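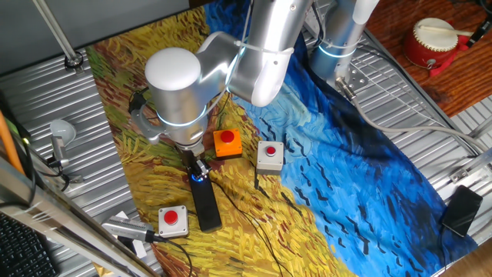 The Ekov Prize for Music Teaching came with a plaque, a handshake and a check for 734 dollars, and Waldemar Kozłowski had been runner-up for it 2 times. He taught band at Vidmar Middle School. His rival, Spyros Georgiev, taught band at Hekana, across the river, where they had a harp.

"We don't use the harp much," Georgiev liked to say.

The judge was due on Wednesday, during sixth period, which was the trombones. Waldemar had asked for any other period. He had offered to come in at dawn. The office wrote back that the judge looked forward to the trombones.

He spent the weekend cutting the Etmont March from 66 bars to the nineteen his students could survive. He moved Dennis, who played loudly and with great joy in a key of his own, to the cymbals. On Monday Dennis broke a cymbal strap and was moved to turning pages.

The judge turned out to be a small woman in a raincoat who sat by the tuba lockers and declined coffee. Waldemar raised his baton. They played the nineteen bars. Then, since no one had told them to stop, they played the other forty-seven, which they had apparently been practicing behind his back. Some of it was the march. Dennis turned the pages with such force that two music stands went over.

The judge wrote for a long time.

"Who taught them the second half?" she asked.

Waldemar looked at the trombones. The trombones looked at the floor.

"Mr. Georgiev gives lessons on Saturdays," said Dennis. "He lets us touch the harp."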